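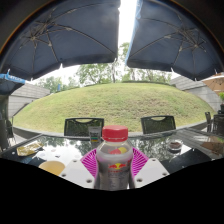
Abb. 1: Handgeführter Greifer mit Flasche zwischen den Fingern, Terrassentisch mit Glasplatte.

Sitzung 4: Wenn der Greifer zufrieden ist und die Flasche fällt

Fallbeispiel: Projekt Jemstead, Greifer Busis, Auswertung mit Borico. Bitte vorher das Kapitel zur Reibung lesen. Diesmal wirklich.

1. Befund
Im Oktober liefen 100 Greifversuche mit teilgefüllten Kunststoffflaschen. 88 galten laut Protokoll als erfolgreich. Beim Durchsehen der Aufnahmen blieben davon 40 übrig, bei denen die Flasche am Ende auch noch im Greifer war. Die Software hatte »Finger geschlossen« als »Objekt gehalten« gewertet -- eine Lebenseinstellung, mit der man auch leere Hände für einen Erfolg halten kann.

2. Fehlerkette
Glatte, flache Finger, runder Körper: schmale Kontaktzone, wenig Reserve gegen Verdrehen. Dazu verlagert sich die Flüssigkeit beim Kippen, der Schwerpunkt wandert, und die Flasche beginnt zu rutschen. Die Kraftregelung merkt davon nichts, sie regelt ja nur die Öffnungsweite. Der Sollwert stimmt bis zum Aufprall.

Nebenbefund: Dunkles Glas spiegelt Himmel und Stühle. Die Tiefenschätzung von Owen legte die Tischebene mehrfach 15 mm zu tief. Der Greifer fuhr entsprechend entschlossen nach unten.

3. Sicherheit
Glasplatten und Trinkgläser gehören bei der Risikobeurteilung auf die Liste, auch wenn »nur eine Plastikflasche« bewegt wird. Not-Halt stoppt die Bewegung. Ob er die Finger öffnet, steht im Handbuch, und zwar weiter hinten, als man im Ernstfall blättert.

4. Zur Übung
a) Skizzieren Sie die Kräfte an der Flasche bei 40 Grad Neigung.
b) Formulieren Sie ein Erfolgskriterium, das ohne die Fingerstellung auskommt.
c) Welcher Sensor hätte das Rutschen gemeldet? »Ein besserer« gibt keine Punkte.

Abgabe vor der nächsten Sitzung, handschriftlich ist erlaubt, lesbar ist Pflicht.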